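Laundry Day Without the Mountain: What Works at Our House

I put off writing this one for ages, mostly because I didn't think anyone needed another person going on about laundry. Then I mentioned my vinegar habit in the May post and got more mail than I've had about anything except the pie crust. So okay, laundry it is! Grab a coffee, this is long.

Start with the sorting

I used to sort by color like my mother did, whites, lights, darks, the whole parade across the hallway floor. Now I sort by weight. Jeans and sweatshirts go together, T-shirts and pajamas go together, and towels always go alone. Heavy things beat up light things in the wash, and they take forever to dry, so your T-shirts sit there getting baked while the jeans catch up. I do still pull out anything new and dark for the first couple of washes (ask me about the pink dish towels. No, don't).

Zippers up, hooks fastened, buttons undone. My friend Coralie Donnelly did alterations for years and she's the one who told me to leave shirts unbuttoned, because the buttonholes get pulled out of shape otherwise. I had been carefully buttoning everything up like a good girl since college.

Less soap than you think

If your towels feel stiff or your gym shirts smell fine until you start sweating, try cutting your detergent in half for a few weeks. I use two tablespoons of liquid for a normal load and that's it. The cap on the bottle is huge and the lines inside it are impossible to read, so I marked mine with a strip of nail polish. Ugly, works great.

About the vinegar: half a cup of plain white in the rinse, towels only, every third or fourth time. I don't do it with every load because it isn't kind to the rubber parts in the washer. And please never anywhere near bleach! The two together make a nasty gas. If you've used bleach, skip the vinegar that day, period.

Stains, the short version

Grease: dish soap, rubbed in dry, left for 15 minutes, then washed as warm as the label allows. Blood: cold water and patience. Ballpoint: rubbing alcohol on a cotton ball with an old rag underneath, and keep moving the rag. Tomato sauce: rinse from the back of the fabric so you're pushing it out the way it came in. Whatever it is, check before it goes in the dryer. Heat sets a stain like nothing else, and I have a very nice tablecloth that will say "gravy" forever.

Drying

Clean the lint screen every single load. Once in a while wash it too, with warm water and an old toothbrush, especially if you use dryer sheets, because they leave a film you can't see. Hold it under the faucet. If the water pools on top instead of running through, it needs a scrub.

I take shirts out while they're still a tiny bit damp, give them one good snap and hang them up right there. That's most of my ironing gone. Sweaters go flat on a towel across the drying rack, and I roll them in another towel first to press the water out. No wringing!

Folding, and putting away (the hard part)

I fold on the bed. It's the right height for my back, it's big, and you can't go to sleep until it's cleared off. I tried the couch and the clothes lived there until the weekend.

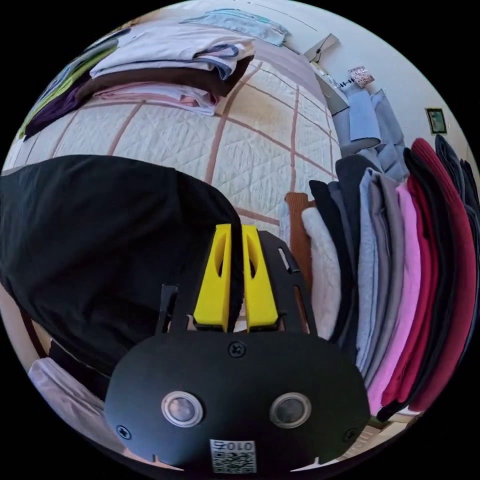

The fold I use for T-shirts is the one where they end up as a little packet that stands on its own. Lay it face down, bring both sides in so you've got a long strip, fold the bottom up until it's just short of the collar, then fold that in thirds. If it flops over, your strip was too wide. Sweatshirts work the same way but in half at the end. Don't fuss over getting them perfect, they only have to hold each other up.

Drawers filled this way shouldn't be jammed tight. Leave a hand's width free so you can slide one out without dragging its neighbors along. A shoebox lid on its edge makes a fine divider if things start to lean.

I put away by drawer, one person at a time, and socks last. Unmatched socks go in a bag on the closet doorknob and they get until the end of the month, after which they're dust rags. They're terrific on window blinds, by the way, just slip one over your hand.

Next time I'll get into fitted sheets, which Marwa Zaki from down the street has promised to teach me properly. Mine are currently in a ball.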